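Dodine Snack Drawer Table

Item 258

I'm Oana Pop, and I sell a small range of kitchen and break room furniture that I've tried out myself first. The Dodine is the one I get the most emails about, so I finally gave it a proper page!

It's a beige table with one big drawer under the top. The surface is smooth with a bit of a gloss to it, so crumbs wipe right off (I use a damp cloth and a drop of dish soap, nothing fancier). It does pick up reflections if you put it near a window. I like that, my sister doesn't - you'll know which camp you're in.

The drawer is why I picked it. It slides out far enough that you can drop a bag of chips straight in from above, without bending down and feeding it in sideways. I used to keep ours in a high cupboard and we'd forget about half of them until they went stale. Now everything goes in the drawer, big bags at the back, granola bars and crackers up front, and I can see what we're out of before I go shopping.

If you want to split the space up, the Bilska divider set fits and comes as a pack of 2. I'd skip it if you mostly buy full-size bags, they just get in the way. For tea, packets of soup and that kind of thing they're great.

Putting it together took me 41 minutes with a coffee break in the middle. Leave the drawer out until the legs are tight, and run it in and out a few times before you load it. If it feels stiff, loosen the runner screws a quarter turn and try again. 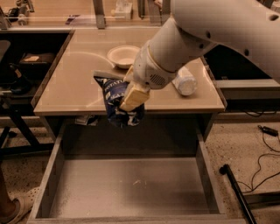 The Dodine with its drawer open, a bag of potato chips held over it and a bowl up top.

The price is $258 with the drawer runners and all the screws included. Bowls and snacks are not included, sorry! The Bilska dividers are sold separately, and so is the Hajdu drawer liner, which you can cut with regular kitchen scissors.

Orders placed now ship in February. Email me if you need the table for a narrow room and I'll send over the full measurements, drawer open and drawer closed.

Page updated 2/1/25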